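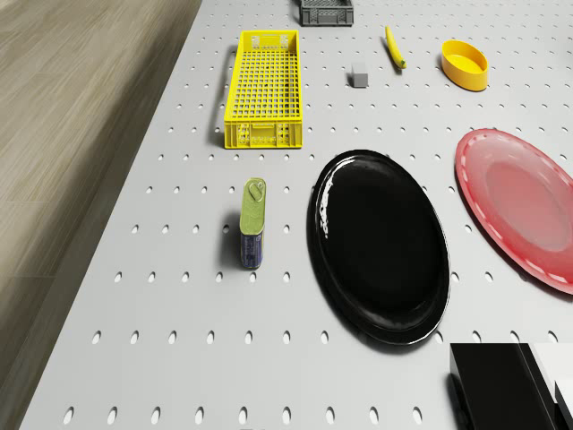

Yellow crate and dark gray crate on the white pegboard table. See item 4.

Community > Trernbridge Toy and Tool Library > Meetings > Minutes

Print this page | E-mail this page

Trernbridge Toy and Tool Library
Minutes of the general meeting, Jul 22, 2026
Whitlock Room, upstairs

Chair: Chaminda Amarasinghe
Minutes: Gwion Cadwaladr
Apologies: the Clultdale branch, collectively, by text message, nine minutes after we started.

1. Previous minutes
Accepted, with one correction. The word "heated" in the item on parking is to be replaced by "full". The minute-taker stands by "heated" but has changed it.

2. Money
Balance is $1,922. Of this, $940 is the grant for shelving and can't be spent on anything that isn't shelving. A member asked whether a ladder was shelving. The Chair said no. The same member asked whether a ladder with things on it was shelving. The Chair said we would move on.

Late fees were discussed again. We are owed a fair bit, mostly by people in the room, which kept the discussion short. Fees stay as they are until December.

3. Catalogue
The Petelent software has been installed on the desk computer and most of the tools are now in it. It won't accept an item without a colour, so the pressure washer is listed as "grey/other" and the bag of loose clamps as "various". Searching for "various" now brings up half the collection.

Toys are slower going. Jigsaws have to be entered with a piece count, and the meeting spent some time on whether a puzzle returned with one piece missing should be listed at its original number or its true one. Agreed: original number on the box, true number on a sticker. Gwion to buy stickers.

Members are reminded that the login is shared, and that whoever renamed the cordless drill "Excalibur" should name it back. Three people were unable to borrow it last month for want of knowing what to ask for.

4. Returns
Chaminda proposed that everything coming back should go into a crate first and onto a shelf second, after somebody has looked at it. Yellow for toys, dark gray for tools. There was a question about whether the minutes should say "gray" or "grey". The purchase form says one and the rest of us say the other. Left to the minute-taker, who has used both.

A member from the back row felt that people would put toys in the tool crate regardless. The Chair agreed that they would. Motion carried anyway, two against.

5. Borrowing limits
The limit is currently five items per household. One household has been counting the socket set as a single item and a neighbour's household has been counting it as 72, and they have stopped speaking. Agreed that a set is one item if it comes in one case and goes home in it.

Party hire: the 200 plastic cups are back from the Clultdale street party and have been washed, by which I mean they have been near water. To be done again before the next booking.

6. Open morning
The Whitlock Room is booked. There will be tea, a repair table and a talk on sharpening, to be given by Chaminda, who has promised to keep it under an hour and was asked to promise again. Children welcome at everything except the sharpening.

Gwion to do the poster. Last year's poster had the wrong street on it, and the turnout was described at the time as "select".

7. Other business
a) The smell in the cupboard has been traced to a tent. The tent has been spoken for and will leave the building.
b) A belt sander has been offered. Accepted, pending a plug.
c) Someone has left a very good umbrella. It has not been entered in the catalogue and is not to be borrowed, whatever the forecast.

Actions
Gwion - stickers, poster, cups (second wash)
Chaminda - shelving quotes, crate labels, shorter talk
Whoever it was - Excalibur

Meeting closed when the hall lights went off by themselves. Next meeting same room, with the override switch.

Contact the library desk | © Trernbridge Toy and Tool Library | Back to top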